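Print this page | E-mail this page

Workshop & Stores Board > Storage, Bins and Racking > Scratched floors in metal bins: line them or leave them?

**marrowfat**
Hello all. I've read this board for a good long while without ever saying anything, so please be gentle with me. I've taken over the goods-in end of our place at Davlow, and along with the desk and a kettle that takes an age to boil I have inherited the metal bins. They are the big open rectangular sort, grey, with low walls, and the parts live in them between arriving and going through to the next bench. Lovely solid things, they'll see all of us out I should think, but the floors are in a sorry state, all scuffs and scratches and rubbed patches where the parts get slid about.

What I'd like to know is whether other people line theirs. My predecessor was firmly of the opinion that a bin is a bin and you leave it alone. I'm not so sure. We've had a few grumbles about marks on the finished faces, and it seems a bit daft to take such care over a part and then drop it on to bare metal. On the other hand I don't want to spend a fortune and a weekend sticking mats down if they all come up again by Christmas.

Any thoughts very gratefully received, even if the thought is "leave it alone"!

**Ferkley_Phil**
Welcome, and well done for posting at last. I'll start you off with the boring answer, which is that it depends on what goes in them. We ran bare bins for years with rough castings and never gave it a thought, because you couldn't have told one more scratch from the others. Then we took on some polished bits and within a fortnight everybody was cross with everybody else.

We put rubber matting in, the ribbed kind that comes off a roll, cut a touch undersize so it would drop in without buckling. No glue at all. It lifts out, you give it a shake over the skip and a wipe, and back it goes. I'd never glue it. The dirt gets underneath whatever you do, and then you've got a mat you can't lift with a layer of grit below it.

**tansy_in_stores**
I'm going to disagree with Phil, in the friendliest way (we've been disagreeing on here for years, he's used to it). Loose matting in an open bin drives me up the wall. It creeps. You slide something heavy across, the mat rucks up at the far end, and then small things go and hide in the ruck, and I'm the one on my knees with a torch looking for them. I once found a whole handful of washers under there that had been written off twice.

If you must have something soft in the bottom, have it cut properly to size and fixed along the edges. And if the parts aren't delicate, your predecessor had it right and I'd save the money for a new kettle.

**Ferkley_Phil**
It only rucks if you cut it too big, Tansy! Or if it's the thin stuff. Ours weighs a ton and stays where it's put.

**oldhandBarry**
Morning both. Before anybody buys matting by the roll, could we ask the lady or gentleman what the scratches are like? A pale scuff you can't feel with a fingernail is nothing at all, that's just a bin that has earned its keep. A proper gouge with a raised lip on it is another matter, and that's what marks your parts. Run a thumb over it (gently, and with a glove on, I have the scar). If you find a lip, take it down with a fine file or an abrasive pad, and nine times in ten the complaints stop and you've spent next to nothing.

I did every bin in our stores that way one wet afternoon with the radio on and quite enjoyed myself.

**marrowfat**
Thank you, what a kind lot you are. It's lady, by the way, Barry, and I did as I was told this dinner time with my gardening gloves on. Most of it I can't feel at all. There are two bins by the door with a definite ridge, so they'll be getting the file.

The parts are a mixture, I'm afraid. About half are rough and could be thrown down the stairs, and the rest have a machined face which the customer is fussy over. They all come through the same bins at the moment, depending on who's on.

**tansy_in_stores**
Well, there's your answer, surely? Keep the fussy ones in their own bins, line those, and leave the rest bare. Paint a stripe on the outside so nobody muddles them. We have green for soft and nothing for rough, and even the night shift manages it.

**quillback**
Can I put in a word for sacrificial board? We were quoted for 10 bins' worth of fitted matting and the boss went quite pale. I went down to the timber merchant and got thin hardboard cut to size instead, smooth side up. It's only pennies, it doesn't creep, and when it gets tatty you burn it (or whatever you're allowed to do with it where you are) and drop in another. It doesn't like oil, I'll admit, so if your parts come in wearing a good coat of it then forget I spoke.

**Ferkley_Phil**
Oil is the trouble with most of these ideas. Hardboard drinks it. Carpet tiles drink it as well, before somebody suggests carpet tiles.

**oldhandBarry**
I was about to suggest carpet tiles.

**Géza Bíró**
Good evening everyone. I hope you don't mind a long one, I have a pot of tea and the house to myself.

I looked after the bins at Gál for many years and I've seen most of what has been described above, including the washers under the mat. My own view sits somewhere between Phil and Tansy. I like a loose mat because it can be cleaned, and I agree completely that a loose mat will wander if you let it. What we did in the end was to cut it so that it turned up a little at the foot of the walls, an inch or so, like the paper in a cake tin. It then has nowhere to go. Where a wall slopes this is even easier, as the mat follows the slope without any fuss, and only the square corners want a small snip.

One thing I haven't seen mentioned yet is holes. Do look in the bottom of your bins before covering anything up. Many people don't know whether theirs have any, and they can be small enough to miss under a bit of dirt. If you use a wash or your parts come in dripping, whatever collects on the floor will want to find its way out, and if you've laid rubber over the only way out it will sit there and make a nasty brown soup. Cut a matching hole in the mat with a wad punch. It takes a minute, and I've seen the results when people don't bother. The bin in my picture has a small round one low down towards the left, and its floor has just the sort of whitish scratching that Barry says not to lose sleep over. I agree with him.

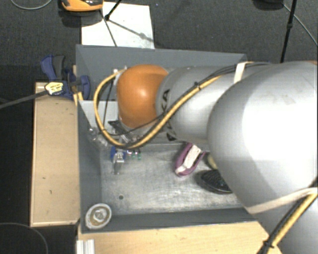 My second piece of advice, for what it's worth, is to leave paint well alone. We had a keen young man who painted the insides of 6 bins in a beautiful pale cream, and for two days they looked like something from a dairy. By the end of October the paint was coming away in curls and the curls were getting in with the parts, so he had to spend longer scraping it off than he had spent putting it on. He took it very well. A bare floor with scratches in it is a perfectly respectable thing. Flaking paint is dirt you have paid for.

As for the mat itself, I'd go for a plain smooth one before a ribbed one if you have small parts as well as large. Ribs are kind to a big flat face but they hold on to swarf, and then you have a sort of sandpaper. I'd be interested to hear whether Phil has found the same.

**Ferkley_Phil**
I have to say I haven't, Géza, but we don't get much swarf by the time things reach us, so I can see it might be different at your end. I do like the cake tin idea and I'm annoyed I didn't think of it. I may have a go with the offcuts at the weekend.

**tansy_in_stores**
I'll allow the cake tin. I still say fix it down, but I'll allow it.

**quillback**
Seconding no paint. We tried a tin of floor paint once and it went exactly the same way, only ours was red, so it looked a great deal worse.

**marrowfat**
Oh, this is wonderful, thank you Géza, and thank you everybody. I went and had a look with a torch before going home and two of ours do have a hole in the bottom, quite bunged up with muck, which I'd have merrily covered over. I've poked them through with a bit of welding wire and feel very pleased with myself.

So the plan is: file down the two bad ones, leave the rough bins bare, and mat the fussy ones with turned-up edges and a hole where a hole is wanted. Smooth rubber, I think, as we do get a fair bit of swarf. Does anybody have a supplier who'll cut to size for a small order? I rang one place and they wouldn't get out of bed for under 1,000 pounds.

**oldhandBarry**
Try Istance. They're used to little orders and they won't laugh at you. Send them a drawing with the sizes on and remember to add your turn-up to all four sides. I forgot on one side, and it's been annoying me for 8 years.

**tansy_in_stores**
Or measure it, make a paper one first and see if it fits. Old wallpaper does nicely.

**marrowfat**
I have half a roll of wallpaper in the loft with ducks on it. I'll report back when the mats have come, and I've put in for the kettle as well.

Last updated: 29/10/2021

Contact us | Copyright Workshop & Stores Board | Back to top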